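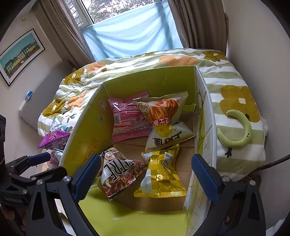

Before I let anybody start a round of hand demos I go through the same list, and I've been adding my comments to it since December, so it has gotten a bit wordy (sorry, Hülya!). It's for the snack packing task, where we use the hand-held grippers to show the robot how bags go in and out of a box. Snack bags are harder than they look. The yellow one is narrowed in the middle by a twist and the seal at the bottom is ribbed metallic stuff, so two people will pick two different places to grab it, and that's the sort of thing I want settled before the first take.

Site: Manduvberg apartment, bedroom
Checked by: me, second look by Hülya Özkan
Date: January 20, 2023

1. Finger pads seated – OK
Both blue pads on each gripper. Push them sideways with your thumb. If they slide at all, swap them.

2. Pivot screws snug – OK, with a comment
One screw on the left-hand unit needed a quarter turn. Same one as last time, I'm pretty sure. I'd like Arsenault to send us the longer ones.

3. Open and close by hand, 200 cycles – OK
Boring, I know. Put some music on. You're feeling for a sticky spot near fully closed.

4. Battery – 98 percent on both
Fine. Don't start a session on a half charge, you'll lose the end of it.

5. Box stands level on the bed – redo
It sank on one side when I leaned on the mattress. Smooth the duvet out under it and try again. Front flap stays open and down, please!

6. Bags intact – OK
Check the zigzag edges for splits. A popped bag goes in the trash, even if you only noticed halfway through a take.

7. Fingers clear of the linkages – OK
Yours, I mean. Those triangular cutouts will pinch. Hülya has the bruise.

8. Floor and cables – not OK at first
I moved the charger lead out from where you step back. Look behind you before you start.

9. Clarneo logger running, clock matches on both grippers – OK
They were 4 seconds apart this morning. Restarting fixed it.

10. Stop word agreed – OK
We use "hold." Whoever hears it lets go and steps away from the bed.

Still open: the level box (item 5), and I'm waiting on Stosteck for spare pads. Hülya can sign once the box has been redone.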